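Handout 4: Planning and paying for a gripper work cell

Module: Equipment for small automation projects
Tutor: Fung-ping Wan
Last changed: Sep 25, 2022

Please read this handout before the session and bring your own draft budget. In the previous handout we looked at how a gripper is chosen. Now we look at what must be bought together with it, in which order, and how to write this down so that a purchasing office can understand it.

## 1. Start from the object, then the table

Many students begin the budget with the arm, as it is the most expensive line. I ask you to begin with the object that will be handled. Write its shape, its widest part, its weight and how much it can be pressed before it changes form. A smooth upright cylinder is a simple case for a two-finger gripper with flat pads. It becomes less simple when the foot of the object is wider than the body, because then the fingers cannot come down as low as you wish.

After the object, write the surface where it stands. A wooden top is sufficient for most teaching work. If you put a sheet over it, the sheet must also be in the budget, even if it costs almost nothing, and somebody must replace it when it becomes creased.

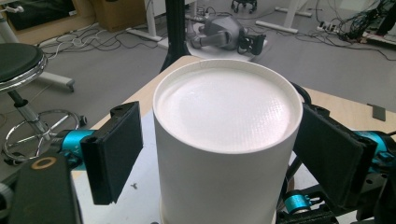 The third step is the space on the floor. In plans it is usually drawn as an empty rectangle, but it fills quickly with power leads, signal cables and device bases. Please draw the following on your plan before you ask for any price:

- the wall sockets, and where each power strip will lie
- the path of every cable from the table to the controller
- one place for a person to sit and one place for a person to stand
- a storage place for equipment that is waiting to be mounted

The last point is the one most often missing. Equipment arrives at different times, and the first delivery must wait for the second.

## 2. The lines of the budget

I recommend that you divide the budget into 4 groups and keep them separate until the end. If you mix them, it is difficult to see later what can be reduced.

**Group A: main equipment.** Arm, gripper, controller, stand. Ask for a written quotation. In our course project, which we call Sokier, we received quotations from two suppliers, Trelta and Purnen. The offer of Trelta was lower for the gripper, but delivery was not included. When we added it, the difference was small.

**Group B: parts that wear.** Finger pads, screws, clamps, short cables. For Sokier we put 288 pounds in this group for the first year. I think now that it was a little low for the pads and too high for the cables.

**Group C: furniture and room.** Table, stools, cable covers, power strips, shelves. Often the department already has some of these. Write them in the list with price zero and the word "existing". If they are not in the list, the reader cannot know if you have forgotten them.

**Group D: test objects.** Cups, jars, boxes, sheets for the table. This group is cheap, and for this reason it is often left out and later paid from a private pocket. Please do not do this.

## 3. Test objects and how many to order
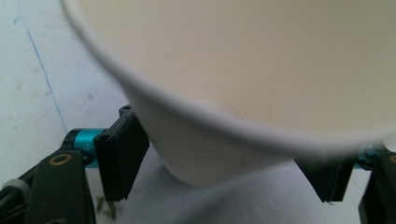 The quantity of test objects depends on how many times one piece can be used. A hard container can be used again and again. A disposable object should be treated as a material that is consumed, like printer paper. With a large paper cup, both fingers press inward on a soft, tapered body, and you should not assume in your budget that such a cup keeps its shape after many grasps. For Sokier we ordered 500 cups of one size from one shop, so that we would not have to measure again in the middle of the term. Ask the shop if the same article will still be sold in December. If they are not sure, order everything at once.

Keep the packaging label of the first order. When you order again, send a copy of it to the shop, as the name in the catalogue may have changed.

## 4. Time

A budget without dates is not complete. The delivery time for Group A was 9 weeks in our case, counted from the day when the order was signed. The day when we sent our request was considerably earlier. Groups C and D can normally be bought in a few days, so there is no reason to wait with them. A good order of work is:

1. Measure the object and the table.
2. Draw the floor plan with cables.
3. Ask for quotations for Group A.
4. Buy Groups C and D while Group A is on its way.
5. Buy Group B when the exact type of finger is confirmed.

Step 5 comes last because the pads and clamps must fit the fingers. One earlier group of students, working on a project named Yen, bought spare pads together with the furniture. The holes were in the wrong place for the gripper which was delivered, and the pads could not be returned.

## 5. Writing the request

The person who signs the request may never have seen a gripper. Use short names and say what each thing does in one sentence. "Finger pad, spare, the part which touches the object" is clear. A part number alone is not clear, but it must be there also, in a separate column.

Add a small reserve and name it openly as reserve. If it is hidden inside other lines, it will be found, and then the other numbers are also not trusted.

## Task for the session

Choose one object from your kitchen or desk. Prepare one page with its measurements, a floor plan drawn by hand, and a budget table with Groups A to D. Prices for Group A can be taken from the quotations of Trelta and Purnen in the course folder. Mark with a star every price which you have estimated yourself.

We will exchange the pages in pairs, and your partner will look for missing lines. Bring two copies.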